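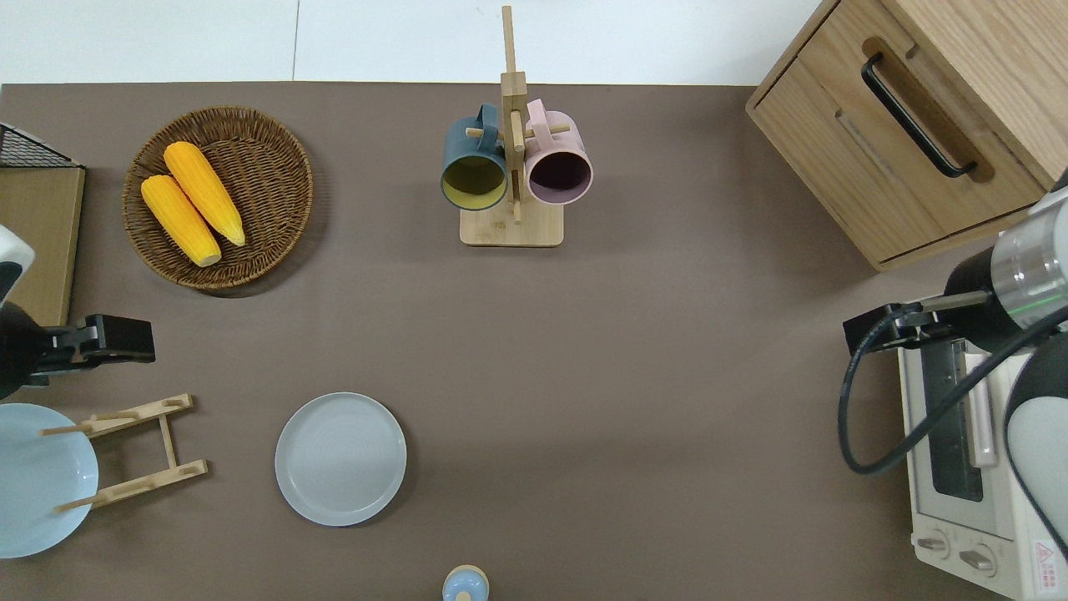

The customs authority in Cukent published its revised guidance on proof of origin in November, and I have now read all 331 pages of it. My purpose in this post is to set out what the revision asks of small importers, where I believe it is an improvement, and where I have reservations that I intend to submit in writing before the comment period closes.

Readers who have followed this blog for some time will know that I spent most of my working life on the compliance side of the import trade, first at Bilgin and later as an independent adviser. I hold no position with any of the parties mentioned below. The opinions are my own.

The central change concerns who must hold the evidence. Under the previous arrangement, an importer claiming a preferential rate could rely on a statement from the exporter and produce the supporting records only on request. Under the revision, the importer must have the records in hand at the time of the claim. They include a bill of materials, the origin of each part listed in it, and a short account of where the last substantial work was done. If the authority asks for them, the importer has 30 days to respond. The old period was 60 days.

A shorter deadline is reasonable for a firm that already keeps the records. For a firm that does not, it is a serious matter. Saadet Kahraman, whose company Zelasard brings in small kitchen and workshop goods, told me that her last claim covered 108 line items from a single supplier. The supplier has always been willing to confirm the origin of the finished goods. It has been less willing to name its own suppliers, and I do not think it is being unreasonable. Those names are commercially valuable, and a customer who has them may decide to go around the middle link altogether.

The guidance does offer a way out of this difficulty. Section 14 permits the exporter to send confidential records directly to the authority, with a reference number passed to the importer. I welcome this. The section does not say, however, whether the 30 days continue to run while the importer waits for the exporter to act. Necati Işık raised the same point at the public session in Cukent and was told that it would be "considered in practice." I would prefer to see it considered in the text.

My second reservation concerns the treatment of assembled goods.

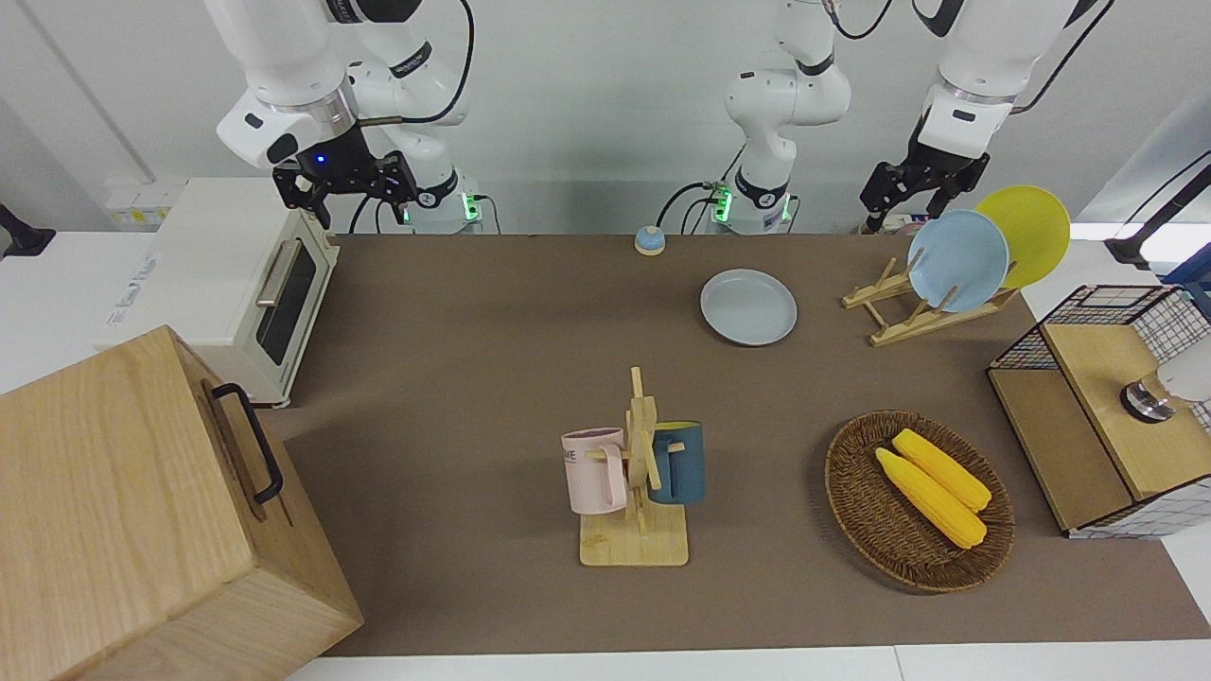 The revision states that goods assembled from parts of several countries take the origin of the place where they acquired their "essential character." The phrase is an old one and has kept a good many lawyers employed. For a wooden chair or a cotton shirt the answer is seldom in dispute. Machinery is harder. A white jointed arm with a black gripper under its wrist, a cable looping down along its links and a column to carry the whole of it may be drawn up as one product on an invoice, yet each of those pieces could have been made in a different country. Does the essential character lie in the joints, in the gripper that does the holding, or in the controls? The guidance gives two worked cases, both concerning furniture, and neither would help an importer who had to answer that question by the following month.

Nazmiye Uysal, with whom I have discussed this at length, takes the view that a value test would settle the matter: whichever country contributes the largest share of the cost is the country of origin. I have some sympathy for that position. A value test is easy to audit. It also moves with exchange rates, so that the same product, built in the same way, might change its nationality between spring and fall. I would support it only if the percentages were averaged over a full year.

There remains the question of software. The authority will accept records exported from Flonix and from comparable systems, provided that the file carries a date and the name of the person responsible. Paper records remain acceptable as well. Duygu Canpolat has prepared a short table comparing the old and new record requirements, and I will post it once she has confirmed the section numbers against the final version.

Comments may be submitted by mail or in person at the Cukent office until 4 p.m. on the closing day. Submissions should cite the section to which they refer — general statements of support or opposition are logged but do not receive a reply. My own letter will address sections 14 and 22 only.

Sibel Gezer has asked whether existing claims will be reopened under the new rules. The guidance says that they will not, in the second paragraph of the annex.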